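Workmont Plaza Is Open Again, and Yes, You Can Cut Across It

Posted in: Around Campus | November

If you've been taking the long way to class all fall, good news! The big plaza at the Workmont campus is back in business, and I went over on my lunch break to walk the whole thing end to end. I wore the wrong shoes. I'd do it again.

For anybody new to this page, the plaza is the wide open stretch of concrete between the classroom buildings and the trees, the one that half the town uses as a shortcut to the bus. It closed in the summer so a crew from Sperling could lift and reset 39 of the slabs and redo a bunch of the joints (the old ones had been collecting weeds and bike tires for years). The original plan was to finish before classes started. Then the joint filler got held up, then it rained, and you know how that goes.

Anyway, the fences are gone, and it is so much room.

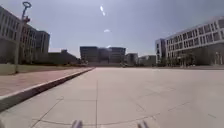
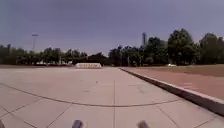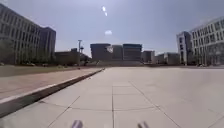 Gray slabs, raised curb, reddish surface on the other side of it: the plaza this month.

Reading time: 3 min

I'll start with the thing most of you wrote in about, the curb. It's staying. There was talk in the spring of cutting it down flush so people could roll straight across to the reddish side, and I know a few of you with strollers were counting on that. Jozefína Vaněk from the grounds office told me the drainage runs along there and moving it would have eaten the whole budget. "We priced it twice and I didn't like it either time," she said. What they're doing instead is adding a ramp, and she's hoping to have it in before the ground freezes. I asked her which end and she said they're still arguing about it, so if you have an opinion, this would be a great week to email her office!

The slabs themselves feel good underfoot. I'm no expert, but there used to be one spot near the middle that rocked when you stepped on it and shot water up your pant leg, and I walked back and forth over where I remember it being and got nothing. There are still smudges and faint stains in places. Jozefína says they decided against a pressure wash this year, and I'm fine with that. It's a plaza, people walk on it.

Now, seating. A lot of you asked for benches and shade, and so far the answer is maybe. The open middle has to stay clear for the spring fair, which needs space for 60 tables, and the grounds office doesn't want to bolt anything down that it would have to dodge every year. One idea is a set of benches along the grass, made by Mundutar, the same shop that did the ones by the library. I like those benches. They're a little low if your knees are like mine, but they're nice to look at and you can fit three people and a lunch on one. No order has been placed yet.

There's also a plan to get the Varkix outdoor movie night moved over from the parking lot. Last time it drew 200 people and we were all sitting on top of each other between the light poles, so I'm very much in favor. Bring a cushion, though, and a jacket too, with how the wind comes across all that flat concrete. I had my hood up at noon.

A few practical bits before I go. Bikes are allowed as long as you keep it slow, and skateboards are a no for now (sorry, don't shoot the messenger). Deliveries still go around by the service road. The last 100 feet of temporary path on the detour route will be pulled up later this month, so if you've gotten attached to that muddy little trail, go say goodbye.

Questions about the ramp or the benches should go to the grounds office, which picks up the phone until 4 p.m. Questions about the movie night can come to me, and I'll pass them on when I know more.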